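Informe de la visita a las instalaciones de Grelto en Grumurley
22 de mayo de 2024

La delegación del área de Equipamiento y Mantenimiento fue recibida en el centro de demostración que la empresa Grelto mantiene en Grumurley. El objeto de la visita era conocer las soluciones de aseo de dimensiones reducidas que la firma propone para residencias de estudiantes y alojamientos temporales, con vistas a la reforma prevista para el mes de octubre.

El recorrido comenzó en la nave principal, con una superficie expositiva de 1.075 metros cuadrados. El personal técnico presentó el catálogo vigente, compuesto por 273 referencias entre sanitarios, griferías, revestimientos y accesorios. Se prestó especial atención a la serie Platar, destinada a cuartos de baño de uso intensivo, y a los mecanismos de descarga que suministra Bundgaard. La delegación solicitó las fichas de mantenimiento de ambas líneas - todavía no disponibles en español - y la empresa se comprometió a remitirlas.

A continuación se visitaron los aseos montados a escala real, 13 en total, dispuestos a lo largo de un pasillo lateral. Tres de ellos responden a la superficie mínima que contempla nuestro pliego. Las explicaciones se centraron en las distancias entre el inodoro y los paramentos, en la ventilación y en el acceso a las llaves de corte. Quedó pendiente de aclarar el plazo de entrega de los platos de ducha, que según la empresa depende del acabado elegido.

La última parte de la jornada se dedicó al cuarto de baño pequeño y a las tareas propias de su limpieza.
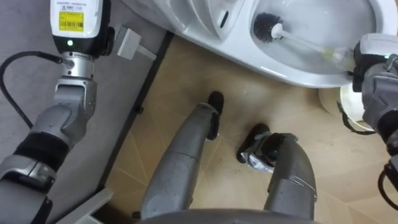
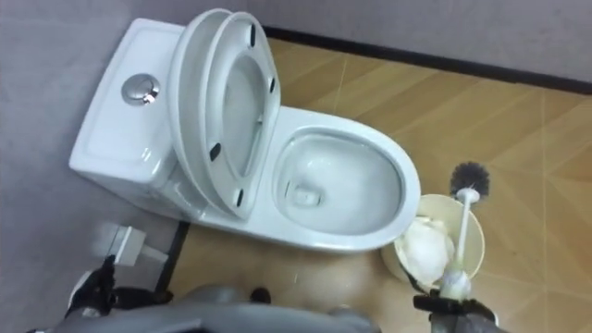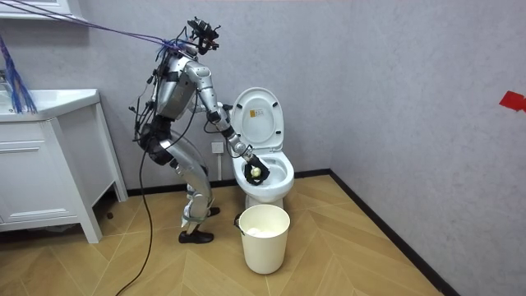
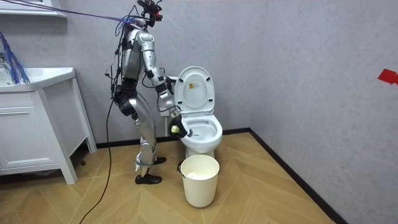 El coste de limpieza pesa en nuestras residencias más que el de adquisición, y a esta cuestión se destinó el resto de la reunión. Los servicios actuales revisan cada aseo una vez al día y dedican al inodoro una parte considerable del tiempo asignado. Interesó por ello el modelo de cisterna con pulsador redondo cromado en la cara superior, próximo a uno de sus lados, cuyo contorno liso ofrece pocos rincones en los que pueda acumularse suciedad. Se consultó asimismo por los topes oscuros de la cara inferior del asiento, pieza que en nuestros edificios se pierde con frecuencia y cuya reposición conviene prever en el contrato. La empresa indicó que puede suministrarlos por separado.

En cuanto al pavimento, la delegación pidió muestras de los tonos claros para comprobar su comportamiento frente a los productos desinfectantes que se emplean habitualmente. La papelera y el escobillero deberán figurar en la dotación de cada estancia, y su ubicación se fijará en los planos definitivos - no en obra, como sucedió en la reforma anterior.

Grelto enviará la oferta económica desglosada por estancia. El área agradece la atención recibida y pondrá la documentación a disposición de los centros interesados en cuanto se complete su revisión.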